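Should I post my band's stuff on all the platforms, or just pick one?

Asked in Social Media & Online Audiences, October

I do the posting for a four-piece called Grorineo. We play weddings under another name to pay for playing to no one under our own. We have 2,000 followers on the photo app, fewer on the video one, and a page on the older network that my drummer's aunt comments on faithfully.

Our singer read that you have to be everywhere, so for the past 5 months I've been making every post in three shapes with three captions. It eats most of my evening and the follower number sits there like a parked car. Meanwhile another local act, Plutgate, posts twice a month with bad lighting and sells out the back room at the Domberg. I'd like to know what they know, or at least be told I can stop.

Things I've already tried: hashtags (lots), hashtags (few), posting at 6 a.m., a giveaway that was won by a man in another country who only wants giveaways.

So, one platform or all of them? And does the follower count matter to anyone besides our singer?
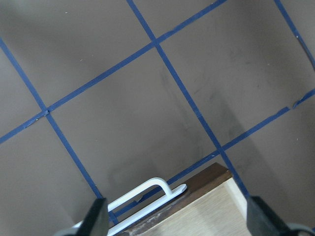 Small drawer with a white bar handle, on the taped grid

Answer from Diane Charbonneau

Pick one. I ran accounts for a regional theater for 14 years, starting back when "running accounts" meant one person had the password, and the number of platforms we were on never had much to do with how many seats we filled.

What I'd do in your shoes:

Look at where the people who come to shows found you. Ask them at the merch table. It feels awkward and takes one night. My guess is most of them will say a friend sent them something, and then you ask where the friend sent it.

Put your real effort there. On the others, keep the profile alive with a decent photo, a pinned post with your dates, and a link. Don't delete them, or somebody selling sunglasses will have your name by spring.

Stop resizing things. If a video looks fine on one app and slightly dumb on another, let it look slightly dumb.

As for the count, bookers do glance at it, and then the good ones scroll down to see whether anyone from their own city is talking to you. Drummer's aunt counts. Be nice to her. I've seen accounts with huge followings that couldn't get a reply to "what song should we open with," and you can guess how those shows went at the door.

I can't tell you what Plutgate knows. They may just have a lot of cousins.

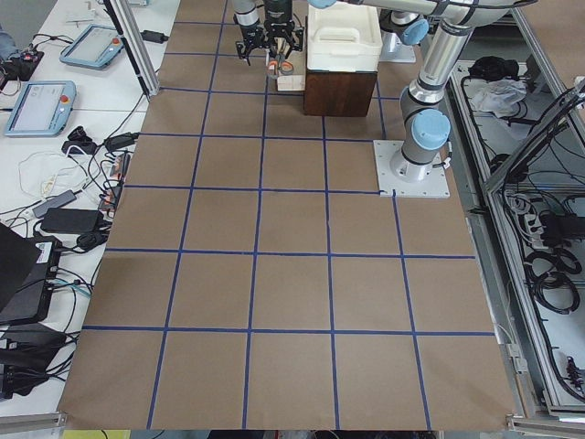
Orange-handled scissors over a small wooden block

Answer from Li

all of them, its free. use a scheduler. also your giveaway guy is on every giveaway, we had him too

Answer from Ravinder Doucette

I half agree with Diane, which is more than I usually manage on this site.

One platform is right for the work, but I'd choose it by which one you can stand. I lasted 2 weeks on the video app with my own project before I started narrating my breakfast in my head. The posts were fine. I was insufferable. If you hate a place, it shows in the captions, and you'll quit in January anyway.
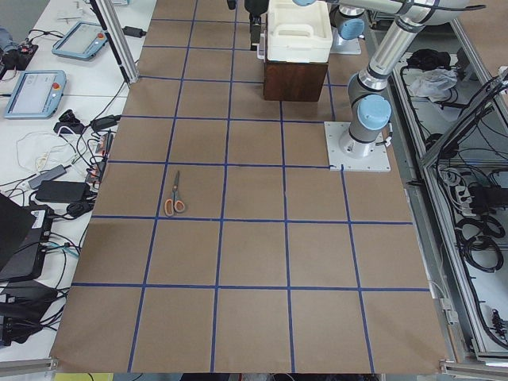 The other thing I'd push on is the mailing list, which gets no mention in your question and is the only audience you get to take with you. Apps change what they show people and they don't call you first. Put a clipboard out at the weddings too, if the couple doesn't mind. Wedding guests have already seen you play for four hours and some of them were sober.

On your singer: give them the follower count as their own personal department. Let them log in and check it. You go rehearse.

Comment from the asker

Thanks, all. Asked at the table last night and nearly everyone said group chats, which I can't post to. The aunt has been thanked and has now shared our page with her choir. Going with the photo app and a clipboard. Singer has been told it's a trial period.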